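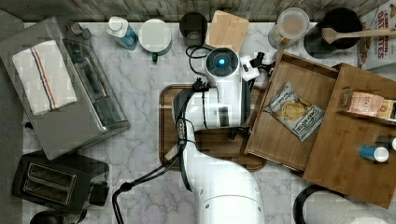 Keeping a Kitchen Counter Usable

Most counters fill up slowly. A jar goes down, then a charger, then the mail, and by November there is a strip of bare surface as wide as a dinner plate. The tips below come from readers and from our own kitchens. They assume a counter of ordinary size and no money for a remodel.

Start by clearing one stretch

Choose the stretch where you chop and take everything off it. Put the things on the table and leave them there for a day. Whatever you go and fetch during the day has earned a place on the counter. The rest goes in a cupboard, or in a box in the hall if you can't decide.

Lenuța Avram wrote to say she did this with her whole kitchen at once and regretted it by suppertime. Do one stretch.

Group things by job

Coffee things go together, near the outlet and the mugs. Baking things go together. Oil, salt and pepper go within reach of the stove but far enough away that the bottles don't get greasy. If you use a thing for two jobs, keep it with the one you do more often.

A small tray under the oil and salt is worth having. You lift one thing to wipe instead of five, and drips stay on the tray. Wash it when you wash the pans.

Use a drawer organizer on the counter

Drawer organizers are sold for silverware, but they work well out in the open. The sides are low, so you can see what you have, and the compartments stop small packets from sliding into a heap. Measure the space before you buy. Check the depth as well as the width, and leave room in front of it for a plate.

Bamboo is easy to live with if you keep it dry. Wipe it with a cloth that has been wrung out hard, then dry it with a towel. Don't soak it and don't put it in the dishwasher. If the surface starts to feel rough, rub it lightly with fine sandpaper (600 grit is plenty), wipe off the dust and put on a thin coat of food-grade mineral oil. Leave the oil for 20 minutes and wipe off what hasn't gone in.
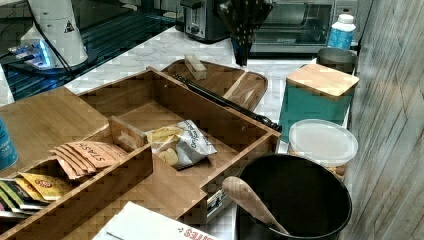

Bamboo organizer on the counter, with the toaster and knife block at the back.

Appliances

Give a place on the counter to what you use every day. For most people this means a toaster and a kettle or coffee maker. A mixer that comes out twice a month can live in a low cupboard, as long as you can lift it safely. If it is too heavy to lift, leave it out and find something else to move.

Empty the toaster's crumb tray once a week. Unplug it first and let it cool. Don't poke around inside with a knife or fork.

Cords are the other trouble. Wind up the extra length behind the appliance and hold it with a twist tie, loosely, so the cord isn't bent sharply anywhere. Keep cords away from the sink and don't let them hang over the front edge, above all if there are small children in the house.

Knife blocks

Turn the block upside down over the sink and tap it every couple of months. You will be surprised by the crumbs. Knives should go in completely dry. If the slots are vertical, slide each knife in with its spine against the wood so the edge doesn't drag.

Tea, snacks and other small packets

Boxes of tea take up far more room than the tea in them. Take the wrapped bags out, stand them on edge in a narrow compartment and flatten the box for recycling. Cut out the brewing instructions first if you need them, and write the best-by date on a scrap of paper at the back of the row. Unwrapped bags should stay in a tin with a tight lid, away from spices and coffee.

Put new packets at the back and take from the front. Relu Ursu keeps the caffeinated ones on the left and the herbal ones on the right, and says this has ended a long disagreement in his house.

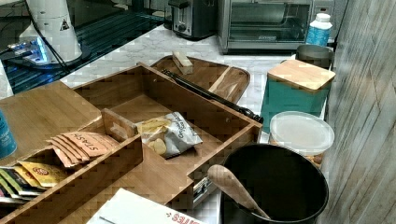
Single-serving snacks can go in the larger sections. Only put out what you expect to be eaten in a few days and keep the rest of the multipack in the pantry. An overfilled compartment gets dug through, and then you are back to a heap. Anything already opened needs a clip or a jar.

Looking after the surface

Marble and other natural stone should be cleaned with warm water and a little mild dish soap, then rinsed and dried. Keep vinegar, lemon juice and acid cleaners off it, as they leave dull spots that don't wash out. Wipe up wine, coffee and tomato right away. Laminate with a marble pattern doesn't mind the acid, but it does mind heat, so use a trivet on either one.

Cutting boards left flat on a damp counter can warp or leave a mark. Stand them on edge to dry.

A short reset at night

Put the dishes in to soak or wash, return what has wandered, wipe from the back to the front and hang up the cloth. Sânziana Anghel does hers while the kettle boils for the last cup of the evening. If the mail keeps landing in the same spot, put a basket there and empty it when the recycling goes out.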